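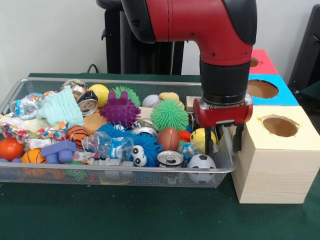 The red arm over a basket of toys and recyclables, with the three sorting boxes at right.

Narkley lab tries letting the robot skip the hard ones
11/23/18
18 shares | 4 comments

A robotics lab in Narkley has reported early results for a sorting method that lets a robot arm put off a difficult item and come back to it later. The method, called Plevar, was tested on piles of mixed objects that included balls, soft toys, cloth, building blocks and drink cans.

Most picking programs score every possible grasp in a pile and take the one with the highest score. When that grasp fails, many of them try the same item again from a slightly different angle. In a crowded pile this can go on for a long time, and each failed try pushes the neighboring items around.

Plevar keeps a short list of items it has already missed. After one failed grasp the item goes on the list, and the arm moves to another part of the pile. An item comes off the list when something next to it has been removed, on the theory that the space around it has changed. The rest of the software was left as it was, including the part that decides which box an item belongs in.

The lab ran 800 grasp attempts, half with the list turned on and half with it turned off. With the list off, 119 attempts failed. With it on, the number of failures dropped by 26. Piles were mixed again by hand before each run, and the same set of objects was used for both halves of the test.
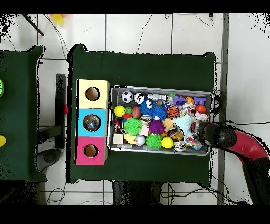

Sfakianakis, writing in the comments on the lab's project page, asked whether the gain would hold up once the pile gets low. With only a few items left there is nowhere else to go, the comment said, and the arm would have to return to the ones it missed whether or not anything near them had moved.

The lab's reply agreed that this is a limit of the method. Most of the improvement came while the piles were still full, and the two versions did about equally well on the last few items. Soft objects such as cloth were put on the list less often than balls, which tend to roll when a finger touches them off center.

The report does not cover sorting speed. The arm travels farther when it skips around the pile, and the time cost of those moves has not been worked out yet.

A second round of tests is planned for January using a set of objects put together by Rornomero, a parts supplier that has been lending the lab storage bins. The software will be posted on the project page after that round is finished.

4 comments | Share this story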